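I have laid a lot of tables in my life (two summers of hotel weddings will do that to you) but I'd never done it with someone else's arms until Vasanthi Jayasinghe sat me down in a swivel chair at Wulwood and told me to get on with it.

Wulwood is the upstairs half of an old printworks, and what they do there, day after day, is collect examples. Somebody steers a pair of robot arms through a household job, everything the arms do gets recorded along with what the cameras see, and the recordings go off to train a system that will one day have a stab at the job by itself. The table-laying set is called Lendmont, after a hotel Vasanthi once worked in and didn't much like. When I visited in December it stood at 2,781 recordings, and she seemed to feel it was still a bit thin!

You steer with a second, smaller pair of arms, one for each hand. Move your wrist and the big arm moves its wrist. Squeeze and the fingers close. It sounds lovely and it feels like eating soup in ski gloves. My first go took so long that Ognjen Obradović, who had the next slot, went off and made tea for everyone and came back and I was still chasing a fork. 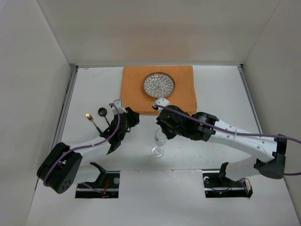
Does it matter if the person steering makes a mess of it?

Less than you'd think, as long as they put it right. Wulwood keeps runs where something slips and is picked up again, and marks them so the training people can find them. The ones they bin are where the operator gives up halfway, or a hand strays in to help.

I strayed in to help twice. You can't stop yourself.

What surprised me was how fussy the setting-up is. A cloth, a patterned plate, a fork, a spoon and a glass with a stem don't sound like much, but Vasanthi has views on all of them. The glass is the one she talks about most. Clear things are hard for cameras, she says, and a stem gives you very little to hold, so she wants plenty of goes at it from different starting places. The fork and spoon have to begin somewhere new each time as well. If every fork started in the same spot, the system would learn the spot and never bother much with the fork.

Ognjen has been steering long enough to have a style. He brings the left arm in early and parks it, then does the delicate stuff with the right, and Vasanthi can tell one of his recordings without looking at the name on it. She likes that and worries about it. Too much Ognjen and you get a system that only lays tables like Ognjen, so she rotates people, and no one does more than 100 runs before swapping to another job - folding, usually, which everybody grumbles about.

The software that plays it all back is called Emen, and I could have watched it for hours. You can scrub through a run and see the exact moment somebody lost their nerve. Mine had several. There's one where the fingers open and close over nothing for ages, like a crab thinking, and I remember being certain at the time that I was nearly there.

By Saturday afternoon I'd got five keepers. Vasanthi tagged them "slow, careful", and I've decided to take that as a compliment. Then I drove home and laid the table for supper with my own two hands, and kept stopping to look at how I was holding the glass.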